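Sarkmont Perception Kit
Software for finding, and then touching, shiny things

I started writing Sarkmont because I got tired of watching a perfectly good arm poke at reflections. You set up your cell, you tune everything on nice matte blocks, and then a customer hands you something glossy and the whole pose estimate goes for a walk! So this kit does one job. It takes the camera feeds you already have, works out which bright patches belong to the object and which belong to the windows, and hands your planner a surface it can trust.
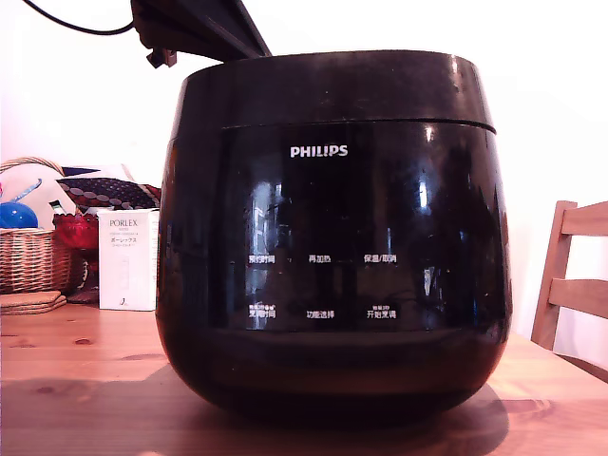 It runs beside your existing controller and talks to it over a plain socket, so you don't have to rip anything out (I hate it when vendors make you do that). The base install comes with 19 surface profiles, from brushed metal to piano black, and you can record your own in an afternoon. I keep a folder of homemade ones, most of them named badly.

The part I'm proudest of is Bandara, the glare mask. It looks for highlights that slide when the camera moves and gives them less weight in the depth estimate. You can turn it up, turn it down, or switch it off and see what your planner would have believed without it, which is a humbling thing to do on a Saturday.
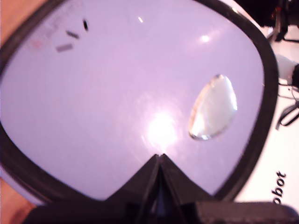 Wrist view: curved lavender panel, with glare near the middle.

Corness is the approach planner. You give it a target patch and a stand-off distance, and it picks a path that keeps the fingertips in the wrist view for as long as it can. Version two replans faster, and it finally stops asking you to confirm every tiny correction (sorry, that one was on me). It wants a camera on the wrist plus a fixed one looking at the work from the front. One camera will do in a pinch, but expect more retries.

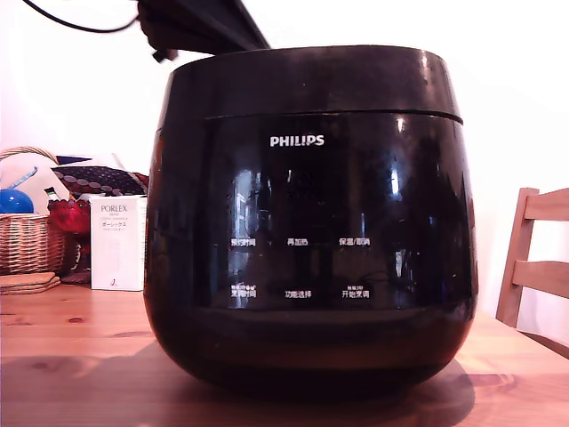
Posted by the Sarkmont developer

What do you need to run it? A Linux box with a decent graphics card, 500 MB of disk for the core install, and roughly 700 MB more if you want the sample recordings. Calibration is a printed board and a cup of coffee. Demwood, the log viewer, is included, and I use it more than anything else in the box. Scrub back to any moment and it shows the raw view, the mask and the planned path side by side.
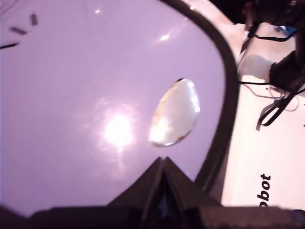
Clear parts are still the hard case, and I'd much prefer you hear it from me before you buy. A glossy shell is mostly a matter of ignoring the right pixels, but a see-through piece shows you a bit of everything at once. Take that clear oval on the lavender surface: it has its own bright edge, and there's a big white glare just to the left of it. For something like that, I'd mark the outline by hand in Demwood and let Corness plan from your outline. Automatic outlines are in the April beta, which every license holder can try.

A single-cell license is $494, paid once, with a year of updates. Extra cells get a discount, so write to me before you order a pile of them. Tell me what your shiny thing is, too, and send a short recording if you've got one!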